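Search this site
Search
Enter keyword

Grivildale to change sorting rules for bulky waste and rubble

Mar 22, 2021

The Grivildale works department has published revised sorting rules for bulky waste and construction rubble delivered to the Nititz Road transfer station. The rules take effect in July and apply to households and to small contractors registered in the district.

Under the present arrangement, mixed loads are accepted at a single gate and separated on site. From July, loads must arrive already sorted into three streams: clean masonry, treated and untreated wood, and residual material. A load containing more than one stream will be directed to the residual bay and charged at the residual rate, which is the highest of the three.

Clean masonry covers brick, block, roof tile and unreinforced concrete. Plaster, drywall and insulation are excluded and count as residual material. Concrete containing steel bar is accepted as masonry only if the bar has been cut flush with the surface. Pieces longer than 12 inches on any side must be broken down before delivery, a limit set by the feed opening of the crusher operated by Bodari, which holds the processing contract for the station.

Painted brick remains in the masonry stream. Brick with bitumen or tar coating does not. The department says the coating clogs the screens below the crusher and lowers the grade of the finished aggregate, most of which goes into footpath sub-base within the district.

Households keep their annual allowance of nine free visits. The allowance is recorded against the vehicle registration, as before, and unused visits do not carry over to the next year. Trailers with a single axle are treated as part of the towing vehicle. Twin-axle trailers will be weighed separately and need a permit, which can be requested at the station office or by mail.

Contractors will be billed by weight in place of the current flat fee per load. Each vehicle is weighed on entry and again on exit, and the difference is rounded to the nearest hundred pounds. Invoices will be issued monthly. Accounts in arrears for more than one billing period will be suspended until the balance is cleared.

The weighbridge at the east entrance is being replaced ahead of the change. The work has been awarded to Begović, a civil engineering firm, and is scheduled to last 12 working days. During that time vehicles will enter by the west gate and the rubble bay will close one hour earlier than usual. Garden waste and scrap metal are not affected.

Loads that were booked before the rules were published will be accepted on the old terms if they are delivered before the end of June. A printed guide to the three streams, with a table of accepted and excluded materials, will be available at the station office and at the district library.

4 comments
17 shares

Contact | © 2021 Grivildale District News | Back to top
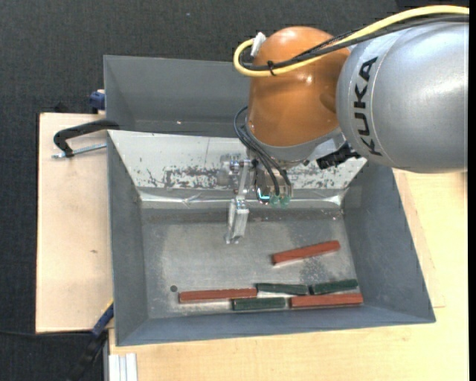 Red-brown and dark green blocks in a gray bin, with a KUKA arm overhead.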